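To: Brindesley household list
Date: June 2021
Subject: Re: tablecloth for the round table, and where to keep the tea things

On the list, a member from Nordin wrote:

> We bought a round table in May and my mother says it needs
> a thick soft cloth, like hers. My husband says oilcloth,
> because of tea. Does anybody use the fleecy kind every day?
> Also, where do you keep the glasses? Our cupboard is full
> and I don't want to walk to the kitchen for each cup.

Hello,

I use the fleecy kind every day, for 2 years already, so I can answer from my side. Mine is from Fikulano, the soft one with flowers, and it cost 273 with the delivery. I have washed it maybe too often, always at 20 degrees with a little liquid soap, and the print is still good. Please do not iron it. I tried on one corner and the pile became flat there, and it never came back.

Your husband is right about tea, a little. If it spills, you must press with a dry towel at once and not rub. Black tea I could always remove. Beet soup I could not, so for soup we put an oilcloth on top.

The other weak point is that the cloth moves when children pull it. I put under it a thin rubber net from Jiltix, cut smaller than the table, and now it stays, except at the back where it makes some folds anyway. 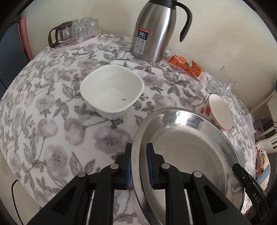 For the glasses, my advice is to give up the cupboard and keep them on the table. I was against it at first, I thought it would look like a canteen. Now the teapot and four glasses live together on a round plastic tray with a raised rim, the glasses upside down, and the vacuum jug stands at the back by the wall. When we need the place for eating, I lift the tray with two hands and it is done. Only choose a tray with a rim, on a flat one the glasses travel.

Steel plates are also fine on this cloth, but they show every water mark, so I dry them before I put them out.

If you want, I can measure my net and write you the size.

Greetings from Brindesley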